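Skisto Wrist-View Pack

Data card and README, release 5
Last updated 31/08/2022

Summary

Skisto is a simulation kit for parallel-jaw gripper tasks on wooden furniture and fixtures. It is sold by Wirkilham and comes as a scene library, a task runner and a set of rendered episodes. This card covers the rendered episodes only. The scene library and the runner have their own README files in their own folders.

All images in the pack are rendered. There is no real footage in it, and we do not plan to add any to this product line.

What you get

The base license includes 28 tasks grouped into 6 scene families. Each episode has:

- wrist camera video
- joint positions and gripper opening at each step
- a one-line task instruction in English
- a success flag written by the simulator
- the scene seed, so that the episode can be replayed in the runner

Depth and segmentation are not stored. You can produce both by replaying the seed with the matching option switched on. Replays take longer than reading the stored video, so plan for that if you need depth for the whole pack.

Folder layout

episodes/ holds one folder per task, with the episodes numbered inside it.
scenes/ holds the scene files needed for replay.
meta/ holds task instructions, splits and the change log.
tools/ holds the reader, the checker and the replay script.

Please keep the folder names as they are. The checker looks for them by name and stops at the first one it cannot find.

Camera

The wrist camera is fixed to the gripper and looks out past the fingers, so both fingers and part of the palm stay in view along the bottom. The rest of the picture depends on where the arm is. In the low-light family a large share of some views is plain dark backdrop, with the wooden parts showing at a slant and running out of view. Users who train on wrist video alone should look at these views before choosing a crop. A center crop can drop the lower part of the fingers along with nearby objects.

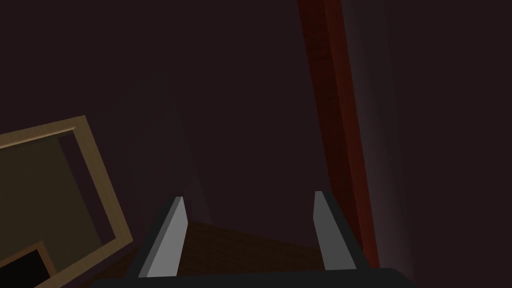

Lighting and materials

Light level is set per scene family and varied a little per episode. The low-light family has soft shadows and low contrast on purpose. Wood tones run from light tan to dark red, and the textures are simple. If your model depends on fine surface detail, this pack will not give it much to work with.

The finger pads are pale gray in the default gripper. You can change the pad color in the runner, but the stored video always uses the default.

Getting started

1. Unpack the archive to a local disk. Network drives work but the checker is slow on them.
2. Run the checker in tools/. It prints one line per task.
3. Open one episode with the reader and confirm that the video and the joint data have the same number of steps.
4. Try a replay from a stored seed before you start a long job.

Splits

The default split keeps 5 tasks out of training. They are listed in meta/ under "held out". The split is by task, so the same furniture models can show up on both sides. If you want a split by furniture model, use the second list in the same folder. Results from the two splits should not be compared with each other.

Known problems

- The success flag checks the final step only. An episode that reaches the goal and then loses it is marked as failed.
- Thin parts such as rails and frame edges can flicker when the video is scaled down.
- Instructions name objects in plain words, and those words are not always the same across families. A part called a panel in one family may be called a door in another.
- Replays on the older Vostell physics build drift from the stored joint data after long contact. Use the current build.

Not suitable for

Safety testing, grip force tuning, or any claim about how a real arm will behave. Contact is simplified and pad wear is not modeled. The pack was made for policy training and for comparing one policy with another in the same scenes.

License and support

The base license covers 10 seats at one site. Trained models may be shared, but the episodes and scene files may not. The Maldonado add-on, with extra fixtures and a second gripper, is licensed separately and has its own data card.

When reporting a problem, send the task name, the episode number and the full checker output. Reports without an episode number go to the back of the queue.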